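4.2 Deposit of accepted manuscripts

The second part of the study looked at what authors did after their papers were accepted. All four repositories in the sample (Clodby, Nillow, Riedl and Tirard) allow an author to deposit the accepted manuscript, meaning the text after peer review but before the publisher's typesetting. They differ in how they ask for it. Clodby and Riedl send a reminder by email once a paper is listed in the university's publication record. Nillow leaves the matter to the author. Tirard asks library staff to collect the file and make the deposit on the author's behalf.

We drew 1,343 article records from the four repositories. A record was kept if it named a journal, carried a date of acceptance and had a corresponding author at the host institution. Conference papers and book chapters were left out, as the agreements that cover them are written in very different terms. For each record we noted the version of the file, the license shown on the landing page and the length of any embargo. The last check of the records was made on August 31, 2018. Files added after that date do not appear in the tables.

The version was not always easy to establish. Some authors had uploaded the published PDF where the journal's policy permitted only the accepted manuscript, and a smaller group had uploaded the version first sent to the journal. We opened each file and compared it with the article on the publisher's site. In 73 cases the version still could not be settled, and these records are reported separately in Table 5.

License information was a second source of trouble. The landing page and the file sometimes named different licenses — most often when the repository filled in a default value that the author did not change. We recorded both. Where they disagreed, the license printed in the file was used in the analysis, as that is the statement a reader is most likely to carry away with a saved copy. Changes made to the Riedl deposit form in June removed the default, but too few papers passed through the new form for a comparison.

Figure 3. Interior of a desktop computer with the side panel removed, showing the power supply and wiring.

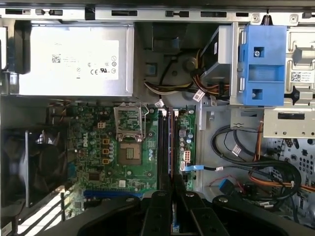 Who holds the copyright in an accepted manuscript once it has been deposited?

The deposit itself does not change ownership. Copyright stays with the author unless it has been transferred under the publishing agreement, and the repository receives only a non-exclusive permission to store and display the file. Where a transfer has been signed, the right to deposit depends on what the publisher has agreed to in return, including any embargo.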